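Robot shelf stacker still leaves visitors guessing

Orlandini opened its Haketeo site to the public on Wednesday to show off Nametti, the shelf-tidying system it hopes to sell to small grocers. Visitors who came to see a robot at work spent most of the morning watching a screen.

The firm ran Nametti in simulation, with a white two-handed robot sorting tins and boxes on a set of wooden shelves. It says the software will move to a real machine at a shop in Gritarau, but would not say when.

Staff gave 17 runs before lunch and took questions for five minutes after the last one. Asked about dented tins, wet floors and customers reaching in at the same time, they said those would be looked at later. Asked about the price, they handed out a leaflet with no price in it.

Two shop owners said they had closed for the day to attend. One said she could fill a shelf herself before the thing had picked up its second can.

A further open day is planned for May. Places are free but must be booked. 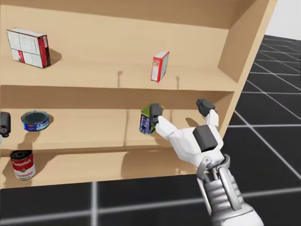
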